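About Plincombe

Home | Courses | Who we are | Stelville house | Find us

Plincombe is a small school for people who have to run a household and were never shown how. We teach breakfast, laundry, dishes, beds and the drawer everyone has. We do not teach entertaining. There are plenty of schools for that, and their graduates come to us afterward to find out about the dishes.

The school was started by Colette Picard and Ottar Åberg in two rooms over a hardware store in Stelville. Colette had run hotel housekeeping for years and had opinions about towels. Ottar had been married a long time and had opinions about Colette's towels. They still disagree on whether a hand towel is folded in halves or thirds. The course handbook gives both methods, on facing pages, in different typefaces.

Classes are kept small and the equipment is kept ordinary. Our first winter we were offered a kitchen with a six-burner range and a faucet that came down from the ceiling, and we said no thank you. Students went home from the trial day able to cook only under that faucet. We now teach on the kind of thing you probably own: one table, one mug, one toaster with two slots.

The breakfast table is the first station and the one people remember. You learn to pour without a puddle, to keep a folded towel within reach before you need it, and to leave the toaster toward the back where an elbow won't find it. It takes a morning. Some people take two and we don't charge for the second. 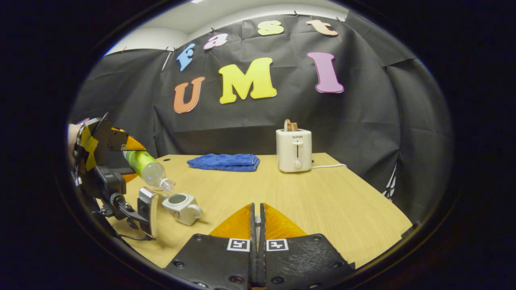
Apolline Leclerc wrote to us after the November course to say that she had come for the laundry and stayed for the pouring, that her husband now refuses to let anyone else handle the milk, and that she would like it noted she was a thirds person before she ever met Ottar.

It has been noted. Ottar has it pinned up.

The full household course runs 30 hours, spread over as many weeks as you can stand. Fitted sheets get an evening to themselves. The drawer gets an evening too, and you bring your own, contents included, in a bag if necessary. Thierry Baudry teaches that one and has so far met 419 drawers. He will not discuss the worst of them, though he has kept a corkscrew.

Consolacion Lumanlan runs the office and the waiting list. She prefers email. She will answer the telephone, but you'll be able to tell.

We have no parking. The bakery across the street has some and has been very decent about it, so please buy a roll.

Last updated May 25, 2022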